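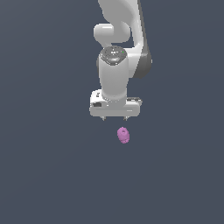
Galtitell wrote:

> Our group got the Ryu scene to load last night, but the arm keeps coming down beside the part and closing on nothing. We had 40 runs and 18 of them ended that way. Is the offset in the starter file supposed to be measured from the wrist or from the fingertips? The handout says one thing and the comments in the code say the other. Also, do we still need all three start positions for the September check-in, or only the first?

The offset is from the fingertips. The handout is right and the comment in the code is left over from last year, when the hand model was different. I have fixed it in the shared folder, so please pull the files again before you change anything else. If you already edited your own copy, the only line that matters is the one that sets the tool point.

Eighteen misses in one batch sounds like the tool point to me, but check the sideways error too. In my own runs the pink part was lined up under the right finger and the hand was otherwise fine – open, pointing straight down. If you close from there you push the part over or miss it. The center of the gap between the fingers has to be over the part before you start down. Print the x and y of both just before the descent and look at the difference. It should be the same small number every time if the tool point is the problem. If it jumps from run to run, you are reading the part position too early, before the reset is done.

Yes, all three start positions are needed for the check-in. They don't all have to work. Bring the log for each one and be ready to say what went wrong.

A few other things while I am writing:

The Erker machine in the lab has the new version of the simulator. The Gurnska machine does not, and scenes saved on one will not open on the other. Use Erker for now.

Keep the background plain. Two groups added tables and lights and their runs got very slow – you can do that after the grasp works.

Log files go in the folder with your group number, not in the top folder. I moved 19 of them this morning and I don't know whose they all are.

The lab is open until 9 pm this month.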